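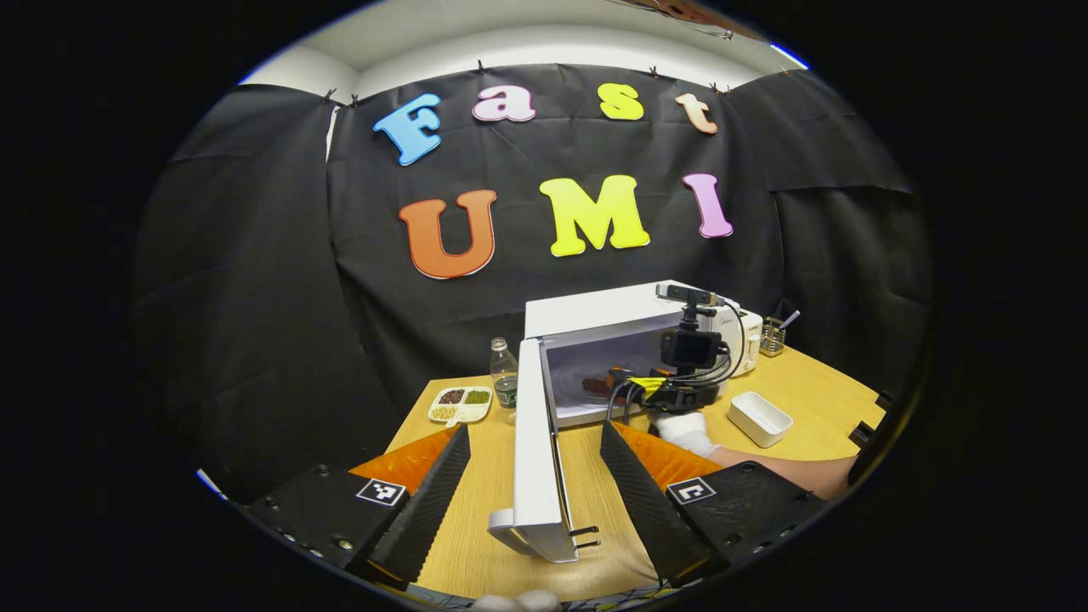 Foam letters on a black fabric curtain, hung with clips behind a wooden table.

Hanging a fabric backdrop with foam letters behind a worktable

These instructions cover a plain curtain backdrop with lettering, sized for a single table against a wall. The method leaves the wall untouched below the hanging line and can be taken down in one piece.

Materials
Black fabric, hemmed on the top edge
Small black clips
Cord or thin rail, longer than the fabric is wide
Foam letters
Hook-and-loop dots, adhesive on both halves
Tape measure, chalk, steam iron

1. Set the hanging line
Place the table first. Fix the cord or rail above it, high enough that two rows of letters will clear anything standing on the table. An appliance such as a microwave takes up more of the background than expected, so put it in position before measuring. Open its door fully and check the height again.

2. Prepare the fabric
Steam the fabric on the reverse side and hang it while it is still flat. Fold creases left in at this stage will show between the letters. The curtain in the photo is creased and wrinkled, and its folds are plainly visible.

3. Clip the top edge
Start with one clip near each end, then divide the space between them evenly. Four clips are enough for light fabric. Heavier cloth sags between them and needs more. Let the fabric hang overnight before adding any letters.

4. Mark the rows
Draw two chalk lines. Measure down from the rail, not up from the table – tabletops are often out of level. If the rows use different letter sizes, put the larger letters in the lower row. The setup shown has "Fast" above and a larger "UMI" below.

5. Attach the letters
Lay each row out on the floor and note the spacing. Press two dots on the back of each small letter and 3 on each large one. Begin with the middle letter of the row and work outward. Adjacent letters in different colors stay readable at a distance even when the spacing is slightly off.

6. Finish
Brush off the chalk with a dry cloth. Check the letters from the far side of the room and correct any that tilt. Foam letters should be taken off before the curtain is folded or washed.

Page last revised 2026-10-29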